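The alarm at Menwood went off at lunch, and I was the only one in the records office dumb enough to still be at my desk.

I should say I'd worked at the prison 3 weeks by then. I had a badge, a stapler and no idea what anything meant. So when the light over the door started flashing I called down to Xiaoyan Tian in the control room and asked, very politely, if this was a drill.

"Does it smell like a drill?" she said, and hung up.

It smelled like burned toast, if you toasted a mattress. I grabbed my coat (why the coat? it was August!) and went out the side stairs with the kitchen crew, everybody coughing and nobody running, because you're not allowed to run in there even when you really, really want to.

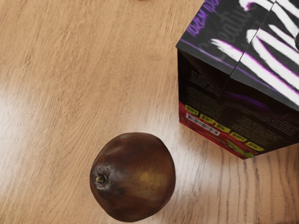 Aileen Umali
Fiction contributor

Out in the yard they had 140 men sitting on the grass in rows, and Captain Deng was walking up and down with a clipboard, calling names. He got to the end, frowned, and started over. I knew that frown. My dad used to make it at the checkbook.

"Who've you got in 23?" he asked me.

Me! I'd left the cell list on my desk, but I'd typed that thing so many times I could see it with my eyes shut.

"Fan," I said. "Aiguo Fan. But he got moved to the laundry side this morning. I did the form."

"I don't have a form."

"It's in my tray," I said, and my stomach dropped, because I'd meant to walk it down before lunch and I'd had a sandwich instead.

Deng looked at me for a good long second. Then he got on the radio, and we stood there listening to it hiss while the fire trucks came through the gate. I was still holding the coat. Finally a voice came back and said they had Fan, he was by the laundry dock with the others, and he wanted to know if anybody was going to feed them.

Deng wrote something on the clipboard. "Go sit down, Umali," he said, so I went and sat on the grass.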